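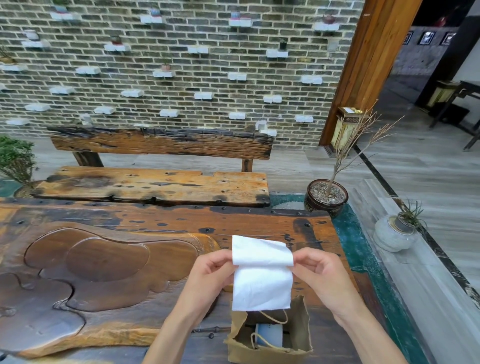
Incidencia 3024-B / Mudanza Skistora, piso 4º a nave Ornberg
Estado: abierta
Prioridad: alta
Abre: Bianca Manole (coordinación)
Asignada a: Valentin Vasiliu

Miércoles, 8:10
Cliente llama. Faltan bultos. Inventario de salida: 143 cajas numeradas. En destino la app da 130 leídas. Diferencia de 13. Camión ya descargado, el conductor jura que la caja va vacía. Pido fotos del interior.

8:25
Fotos recibidas. Vacía, efectivamente. Solo mantas y dos cinchas.

8:40
Hablo con Rodica Sima (cliente). Le urgen las cajas de contabilidad, serie roja. No sabe si están entre las que faltan. Le digo que la llamo antes de las 11.

8:55 – Valentin
Cojo yo esto. Primera sospecha: lector. Ayer el de la puerta de carga se quedó sin batería a media tarde y siguieron con el móvil de Costel. Si leyó sin cobertura, las lecturas se quedan en el teléfono hasta que sincroniza. Costel, abre Rirkine, menú, Pendientes, y dime qué sale.

9:20 – Costel Matei
Sale 0 pendientes. Cobertura tenia, dos rayas.

9:22 – Valentin
Cierra sesión y vuelve a entrar. NO desinstales, que se borra la cola.

9:31 – Costel
Hecho. Igual, 130.

9:45 – Valentin
Descartado el móvil. Saco el listado del servidor y lo cruzo con el de salida. Las que faltan son todas de la 088 a la 100, correlativas. Eso no es una lectura suelta que se escapa, es un palé entero o un carro entero.

9:50 – Valentin
Serie roja: de la 041 a la 059. Todas leídas en destino. Bianca, díselo a la clienta ya, que por lo menos eso.

9:58 – Bianca
Avisada. Más tranquila. Pregunta quién paga la mañana perdida de su gente. Le he dicho que lo vemos cuando cierre la incidencia.

10:15 – Costel
He recorrido la nave. Pasillo A y B todo bien. En el C hay palés de otra mudanza (Sandu) con el mismo film negro. No he abierto nada.

10:18 – Valentin
Mira etiquetas sin cortar film. Las nuestras son blancas con código abajo a la derecha, las de Sandu llevan el código arriba.

10:40 – Costel
Un palé del C tiene etiquetas de las nuestras por la cara de la pared. Veo la 091, la 094 y la 097. El resto tapado. Por delante le han pegado un cartel de Sandu.

10:44 – Valentin
Ese es. Saca el palé al pasillo, quita film, lee una por una. Foto de cada cara antes de tocar.

11:05 – Bianca
Llamada a la clienta hecha, con cinco minutos de retraso. Le he dicho "localizadas, pendientes de recuento".

11:30 – Costel
Leidas 12. Falta la 100.

11:33 – Valentin
¿Está físicamente?

11:36 – Costel
Hay 13 cajas. Una con la etiqueta rota, no lee. Pone "cables sala 2" a rotulador.

11:41 – Valentin
En el inventario de salida la 100 es "cables sala 2". Alta manual, motivo: etiqueta dañada. Imprime otra y pegala encima.

11:52
App en 143 de 143. Comprobado también en servidor.

12:10 – Ese Ajayi (nave)
Confirmo lo del cartel. Ayer a última hora entraron los dos servicios casi a la vez, se puso el cartel al palé que estaba más cerca de la puerta y se mandó al C sin leer. La puerta 2 no tenía lector, estaba cargando.

12:15 – Valentin
Causa: palé sin lectura de entrada + cartel equivocado. No es fallo de la app.

Acciones:
- Segundo lector en puerta 2. Lo pide Bianca hoy.
- Ningún palé pasa a pasillo sin lectura, aunque haya cola.
- Cartel de cliente se pega después de leer.
- Revisar que a Sandu no le falte nada, el cartel era suyo y algún palé estará sin él. Ese, ¿lo miras?

12:50 – Ese
Mirado. Sandu completo, 18 palés. Uno sin cartel en la zona de espera, ya puesto.

13:05 – Bianca
Clienta informada. Entrega en oficina mañana a las 9, sin cambios. Queda pendiente lo de las horas de su personal, lo paso a administración en tique aparte.

Estado: resuelta, a falta de confirmación del cliente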